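Zwischenbericht an die Förderstelle, November 2019
Projekt: Tanzmelodien aus Atby -- sammeln, notieren, weitergeben
Berichterstatterin: Leokadia Sadowski

Die Sammlung wächst schneller, als wir es im Antrag zu hoffen wagten! Seit August sind 1.172 Notenblätter erfasst, darunter der komplette Nachlass aus der alten Mühle in Grilgate, den uns die Familie in zwei Koffern überlassen hat. Viele Blätter sind mit Bleistift geschrieben und stark verblasst, aber Iida Kokkonen liest selbst die schwierigsten Handschriften mit einer Geduld, die uns alle mitreißt. Besonders schön: Zu 12 Polkas gibt es jetzt auch die Tanzschritte, aufgeschrieben am Rand der Noten und bisher in keinem gedruckten Heft enthalten.

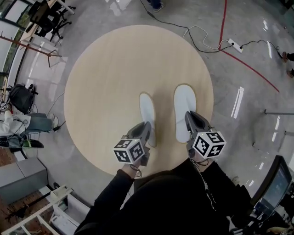 Auf der großen runden Platte aus hellem Holz

Ubaldo Dal Bello hat mit den Tonaufnahmen begonnen. Die Walzer spielt er auf dem Akkordeon ein, bei den langsamen Stücken kommt Gaetano Leone mit der Geige dazu. Die Tempi waren anfangs umstritten (in den Heften steht fast nie eine Angabe), und wir haben uns darauf geeinigt, jedes Stück einmal zum Tanzen und einmal zum Üben aufzunehmen. Das kostet mehr Studiozeit als geplant, dafür sparen wir beim Notensatz, den Primo Valentini ganz übernommen hat.

Das Liederheft soll 200 Seiten umfassen und den Titel »Farina« tragen, nach der Mazurka, die in fast jedem Nachlass auftaucht -- jedes Mal ein wenig anders. Die Druckerei hat ein Probeheft geliefert. Papier und Bindung gefallen uns sehr, nur die Taktzahlen sind zu klein geraten und werden neu gesetzt.
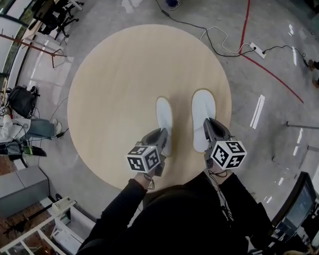

Dürfen Tanzgruppen die Noten schon vor dem Druck verwenden?
Auf Anfrage schicken wir einzelne Stücke gern als Vorabfassung, bitte mit Angabe der Besetzung.

Offen ist noch die Rechtefrage bei den jüngeren Kompositionen. Zwei Erbengemeinschaften haben zugesagt, eine dritte Antwort steht aus. Die Restmittel für Reisekosten würden wir gern in den Posten Tonstudio umwidmen; der Antrag dazu liegt bei.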